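Learning When to Ask: A Wakton Group Rethinks the Household Robot

A robot that hangs up coats has two ways to disappoint the people who live with it. It can drop the coat, or it can call for help so often that its owner would sooner do the job alone. Most research in the field has been directed at the first problem. A group at the Burkesero Laboratory in Wakton has spent the past year on the second.

The group's method, known internally as Durby, governs the moment at which a robot stops and hands a decision to a human supervisor. In most current systems that moment is set by a fixed threshold. The robot's control software produces a confidence score for each planned motion, and when the score falls below a certain value the robot halts. The approach is simple and easy to audit. It is also poorly suited to cloth, which folds, slips and hides its own edges, and which tends to produce low scores even when the planned motion would have been perfectly adequate.

"The score was telling us that fabric is complicated," said Ikechukwu Balogun, who leads the group. "We knew that already. What we needed to know was whether a mistake at that point would matter."

Durby replaces the single threshold with an estimate of cost. Before each motion, the system generates a small set of likely outcomes and asks how many further steps would be needed to recover from each. A sleeve that slides off a hanger can be picked up again in two or three motions. A rod pulled from its supports cannot. When every likely outcome is cheap to repair, the robot proceeds, even at low confidence. When one of them is expensive, it waits.

The estimates are learned from recorded sessions in which a person steered the robot through errors and back to a good starting point. Balogun's team collected 64 hours of such recordings, most of them devoted to recovery. Early sets had been trimmed to leave only clean, successful runs, a common practice that the group now regards as wasteful for this purpose. The trimmed material contained almost no information on how to get out of trouble.

In the trials completed this January, the robot worked through six clothing tasks under two conditions, the fixed threshold and the new method. Requests for help fell by 70 percent under Durby. The share of tasks finished correctly was unchanged within the margin of the study, and the average task took slightly longer, as the robot spent more of its time repairing small errors on its own. The group has reported the added time alongside the main result and considers it a fair price in a home, though perhaps not in a commercial laundry.

The layout of the test space received as much attention as the software. The Benavides Fund, which supports the work, asked that trials be held in rooms with ordinary fixtures, and that supervisors have other work to do while the robot was running.

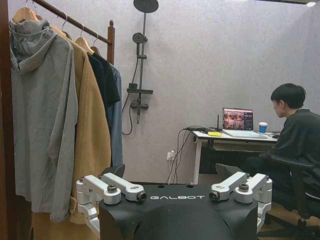 Supervision is the part of the study that Balogun expects to be argued over. A supervisor who watches a robot without pause will answer every request at once, and a system tested in that way may appear far more practical than it is. The group therefore treats the supervisor's attention as a limited resource and measures what each interruption takes from it. The physical arrangement makes the point plainly enough: a rack with coats and shirts on one side, a desk with an open laptop on the other, and a person seated at the desk, facing it, with the robot's shoulders between the two. Every request for help has to cross that distance and compete with whatever is on the desk. Supervisors in the study needed an average of 20 seconds to return fully to their own task after answering a request, a figure the group now adds to the cost of asking.

The method has limits, and the published account is direct about them. The cost estimates hold for garments similar to those in the recordings and become unreliable with very light or slippery fabrics. They also assume that a dropped item stays within reach. On several occasions a shirt fell behind the rack, and the robot, having judged the risk to be small, went on searching for it well past the point at which a person would have been asked.

Work on that fault is under way. A revised version will update its estimate during a recovery as well as before one, so that a repair that drags on becomes a reason to call for help. The group will also repeat the trials with supervisors who have had no training in robotics - a condition that outside reviewers had requested. Applications from households in the Wakton area wishing to take part will be accepted until 30th August.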